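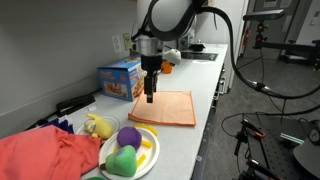
The long counter, with the orange towel in its spot and lunch laid out on the paper plate.

August 2020

Counter day again. I keep telling myself I'll do a bit each night and then it never happens, so I end up with one big go at it with the radio on and a cup of tea that goes cold three times.

I started with the cloths because they're easy. The orange towel got folded into a square and went in the middle of the counter, still a bit wrinkly (I don't iron towels, I never have, Mum can write in and complain). The coral one I just dropped over the edge on top of the blue and purple thing and told myself it was the wash pile. It's still there as I write this. I did mean to take it down to the laundry but then I picked up the plate with the fries on it and got sidetracked.

So, the plates. Svenja has been running a cafe. She's six and she's very strict about it, you have to order from where you're standing and you can't change your mind. Today's special was a purple ball, a green pepper and chips. I asked what the purple ball was and got told it was "the purple one", and that was the end of that! I say it's a plum, Selina says turnip. The chips are the yellow toy ones and they get absolutely everywhere. I've found them in the bread bin, in my slipper and once in the actual toaster, which gave me a proper fright. The cafe plates are meant to be the paper ones only, but the little yellow fellow with the ears had somehow got himself a good round white one and was lying on it on his side like he owned the place. His name is Zutetti. I don't know where she got it from. She came out with it in April and he's been Zutetti ever since, and he has to have his own plate, and he isn't food. I made that mistake once.

I left the lot where it was for the time being. If I'd cleared the cafe while she was having her rest there would've been tears, probably some of them mine.

The blue box is a different matter. It's been up against the wall under the power points for weeks and it's only cardboard, and I'd like the bench space back. But it has the picture of the little kitchen on the front and she likes to look at it while she's cooking - she copies the picture, I think, or checks it like a recipe. I had a go at folding it flat back in autumn and she said "but that's the shop". So it's the shop. I gave it a wipe along the top and pushed it back so it at least sits straight.

Speaking of the power points, one of them has gone a bit beige and the other is still white, and now that I've noticed I can't stop looking. They were put in at the same time as far as I know. I had a scrub at the beige one with a barely damp cloth and a bit of the Prandenex stuff from under the sink, with the power off at the board, and it made no difference whatsoever. It also meant the oven clock needed resetting, and I've lost the booklet for that, so for now it's permanently lunchtime in our kitchen. Suits the cafe.

Then I rang Selina Kälin to ask about the wall. She did hers in the same light grey two winters ago and I wanted to know if hers marks as badly as ours does down near the counter. She said yes, and to use a soft sponge and stop rubbing at it. We then talked for 28 minutes (it comes up on the phone afterwards, horrible feature) and very little of it was about walls. Her sister is moving out to the Wieser Street place, the one with the lemon tree. They've got the keys already but no curtains. I said she could have our old green ones if she doesn't mind them being a bit short. Must remember to get those out of the top cupboard.

After that I moved things around at the back and moved most of them back again. The small white plushie lives up there now next to the orange cup. I tried putting the cup away in the cupboard and it lasted all of an afternoon, it's the cup for the white one and they have to be together. Fine! It's a nice cup. I do like having that bit of orange back there, it picks up the towel. That's about as close as I get to decorating.

What I didn't get to:

- the cord along the wall, which needs clipping up or tucking in or something
- the drawer with the batteries
- the far end of the counter, past the black panel, where the crumbs go
- the Tamix tin with all the lids that don't fit anything

I did sit down and work out what I want for that counter in the end, if I had my way. A basket for the play food with a lid on it. A hook for the towels. One clear stretch long enough to roll out pastry without a toy pepper at my elbow. I measured a basket at the shop last week and it was too tall to go under the shelf, and the next size down wouldn't hold the cafe, let alone the cafe plus Zutetti. There was a nice flat one, but they wanted around 6 dollars more for it and I got stubborn and walked out. I'm regretting it a bit now. Might go back.

Svenja got up while I was still writing my list and wanted to know if I'd touched anything. I said only the box. She inspected the box. Then I got my lunch, the purple one and a handful of chips, and I had to say thank you very much, Miss Zaugg, because that's what customers say. She gave me a bill on the back of an envelope, just a big wobbly S. I've stuck it to the fridge.

Soup for tea, the pumpkin one, with the last of the bread toasted. I checked the toaster first. Still haven't moved the coral cloth - I can see it from here - but there's a load to go on in the morning so it can go in with that, as long as the colour doesn't run. Better do it on cold. And ring about the curtains.

Print this entry | E-mail this entry

Recent entries
Lemon butter, second attempt
The great sock sort-out
Selina's paint chart and why I'm jealous
What was in the Tamix tin
Rain on the washing again

Contact | Copyright, all entries and photos | Back to top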